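From: Orla Tierney
To: breakroom-ops list
Date: October 14, 2019
Subject: Re: Re: plating arm at Dusby, what happens to the morning crew

Suleiman, sorry, reading this between deliveries so will be quick.

Suleiman Chukwu wrote:
> Orla, can you tell the list where things stand with the arm? People at
> Grultley are hearing we'll be next and all they've got is the
> one-page memo. Main things they ask me:
> - does anyone lose hours
> - who cleans up when it drops something
> - do we have to stand there and watch it all shift
> I don't want to guess at any of this. Also is it true it only
> does toast??

OK. Hours first. Nobody at Dusby has lost any so far. We have 3 people on mornings, same as in May when this got announced. What changed is who does what. Plating bread and setting out the breakfast plates goes to the arm, 72 plates is the target for a morning. The three of them move to hot food, restocking and the counter. Two are happy. One is not, she liked the quiet hour before opening and now she's talking to customers at 7. I think that's a fair complaint and it is nowhere in the memo.

Not only toast, no. But bread is what Okafor is setting up first, so that's all anybody has in front of them right now. They work it out in the simulator before anything gets loaded on our side. This is from the sim, their practice kitchen:

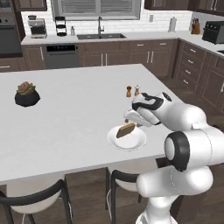
Bread plate task in the simulator. Gripper over the plate, slice sitting toward one side.

Where the slice goes on the plate is exactly what our crew got asked about. Lemberg office wanted it dead center. The crew said no, you leave room for the butter and the egg, otherwise somebody has to push the bread over by hand and then what did you save. They won that one. So if you go next, get your people in the room early, the Okafor folks do listen but they don't know what a breakfast plate looks like at our places unless someone tells them.

Cleanup: whoever is closest, same as if a person dropped it. I want that in writing and don't have it yet. Watching: no, but someone on shift has to be trained on the stop button and be in the kitchen, so in practice you can't all go on break together. That one bites on a small crew. Ask for a 4th person trained as cover before you sign off on the schedule, we didnt and it's been a pain.

Pay for the training time is still open. I've asked Lemberg twice. Will post when I hear, or if I dont hear.

Anyone at Grultley who wants to talk to our morning people direct can write me off list and I'll set it up. Afternoons are best, they're wiped out by then but they'll tell you teh truth.

Orla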